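The Juice Bar at the End of the Hall

Hotel breakfast used to be an egg, some toast and a person who asked how you wanted them. Now it's a "morning experience," and at the Rowlands it costs $139 more per stay than the room without it. I did the math on a napkin, which was at least included.

The pitch goes like this. You serve yourself, so you get exactly what you want, when you want it. What you mostly get is a line. On a Saturday at 8:30 I stood behind 3 families and a man who was building a waffle with great care. By the time I reached the fruit, the fruit was melon.

Jean Dalgleish has run front desks since 2006 and doesn't buy the pitch either. "Guests say they want choice," she told me. "Then they eat the same two things every day and complain that the bacon is at the far end."
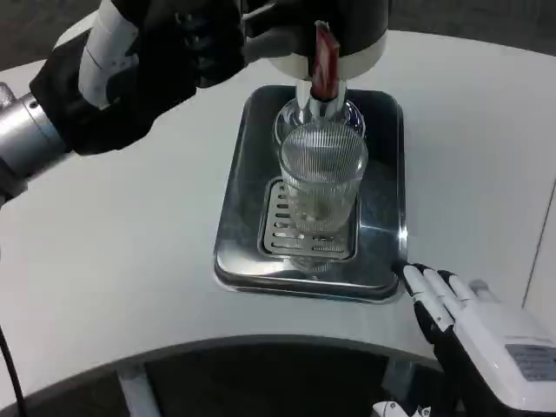 What the word "fresh" is doing

Mimby, the chain that made the all-day buffet its whole personality, uses "fresh" eleven times on a single menu card. I asked what it meant. A spokesman said it referred to "the spirit of the offering." The orange juice was sweet and cold and tasted like every other hotel orange juice I've had. It may well be fresh. I have no way to tell, and I suspect the guests at the next table didn't either.

Trekunano, a smaller place up the coast, dropped its buffet last October and went back to a short menu — eggs, oatmeal, one kind of bread. The owners say they throw out less food. They wouldn't show me the numbers, so take that for what it's worth. The oatmeal was good, though, and it came to the table while I was still reading the paper.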